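Section 4. Your First Kitchen Run
Burness Robotics Club, Simulator Guide for New Members
Last revised Jul 19, 2021

By now you have Urer installed and the practice kitchen loads without complaint, so well done, that's the dull part over! In this section you'll drive the arm through the vegetable bowl task, and please take your time over it.

1. Open the Kitchen task and type 226 in the seed box, so your room matches everyone else's.

2. Bring the gripper in to the rim of the bowl, close it gently, and lift. Go slowly with the eggplant aboard (it likes to roll).

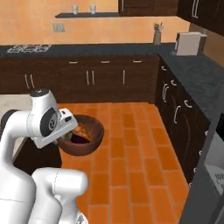

Hamish Maihi would add that you should lower the speed slider to 107 before you lift anything at all, and he has dropped enough virtual vegetables to be worth listening to.

3. Turn toward the refrigerator and set the bowl on the middle shelf. Keep the wrist level on the way in, and wait for the bowl to settle before you open the fingers. 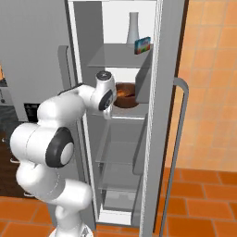 Once you've let go, back straight out the way you came. New drivers nearly always want to swing sideways at this point, and the elbow ends up in the door.

Caution: A collision with the door ends the run, and anything you haven't saved goes with it. Press Save often!

4. Practice carrying past the stove and the drawers with the toaster above them. Give the elbow more room than you think it needs, especially on the turn.
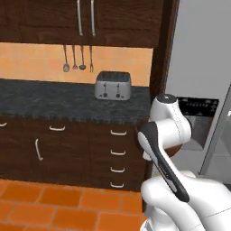

5. Move on to the island, where you'll be working over the cutting board. Come down from above, with the apples well clear of your wrist.
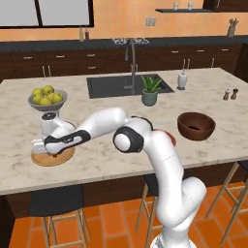 If the arm stops short, it has reached its joint limit, so raise the elbow a little and try again. You can reset as often as you like.

Note: Log files stop recording after 3,876 steps. Send your best run to Tipene Ngata before the October meet, with your seed number in the file name.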